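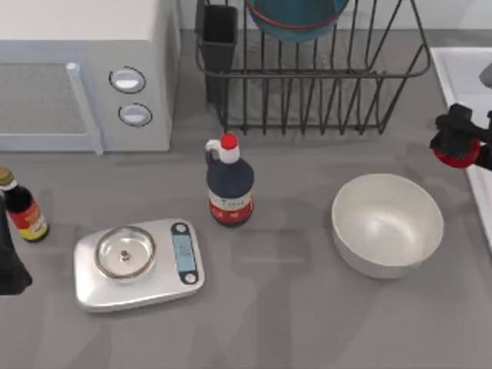 Have you ever warmed up a bowl of soup and wondered how a box with no flames in it can do that? I wondered about it all the time when I was a kid! Inside a microwave oven there is a part called a magnetron (great name, right?) and it makes invisible waves, a bit like radio waves. The waves bounce off the metal walls and go into your food. Take a look at the door on the white microwave, the one with the long handle. The window has a mesh look to it. In a real microwave door there's a thin sheet of metal full of tiny holes. Light is small enough to slip through the holes, so you can peek at your soup, but the waves are much too big, so they stay inside.

So how do waves make soup hot?

Soup is mostly water, and water is made of teeny tiny bits called molecules. Each one has a plus side and a minus side, kind of like a magnet with two ends. When the waves come by, the molecules try to turn and line up with them. But the waves keep flipping! Back and forth, back and forth, billions of times every second. All that twisting and bumping is what heat is.

Why is the middle still cold?

My nephew Tahsin asked me this one over a plate of leftover lasagna. The waves only get an inch or so into thick food, and the heat has to creep the rest of the way by itself. The waves also make hot spots and cold spots inside the oven, and the turning plate helps to even those out.

Try it with a grown-up

Put two small piles of grated cheese on a plate that's safe for the microwave, one in the center and one near the rim. Heat them for 15 seconds. Which pile melted more? Draw what you see, then eat your experiment (let it cool first!).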